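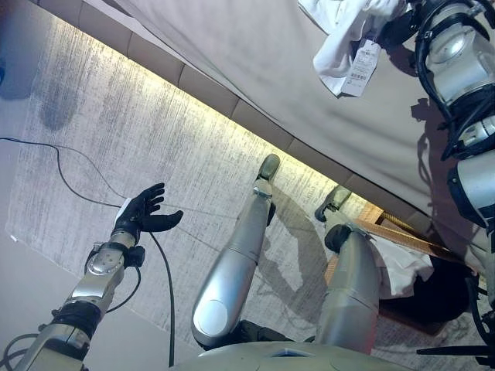

Guides > Floor Care > Rugs and Carpets

Search guides Enter keyword Go

How to Clean a Pale Area Rug at Home

Skatmont Household Advice Service. Revised 4 June 2019.

This guide applies to machine-made rugs in light colors. Hand-knotted and silk rugs should be sent to a professional cleaner.

1. Read the label on the back of the rug. If it states "dry clean only", do not continue.

2. Clear the rug and vacuum it slowly in both directions. Turn it over and vacuum the back.

3. Test for color loss. Press a damp white cloth on one corner for 3 minutes. Any color on the cloth means the rug should not be wetted.

4. Mix one teaspoon of mild dish soap into 1000 ml of cool water. Residents of the Tranmont area, where the water is hard, may prefer filtered water.

5. Work on one small section at a time with a soft cloth. Blot stains from the outer edge inward – scrubbing spreads them and roughens the pile.

6. Blot again with plain water until no suds remain.

7. Raise the rug off the floor and allow it to dry fully, normally overnight. Brush the pile in one direction when dry.

Rugs should be vacuumed weekly and turned end to end each May.

Comments (3)

prastach_reader: Does this work on wool? Mine has a tea stain that is at least a year old.

Hallway62: Step 6 took me four rounds. I had used far too much soap.

M. in Shehu: Dried mine over two chairs and it left a crease down the middle. A clothes rack was better the second time.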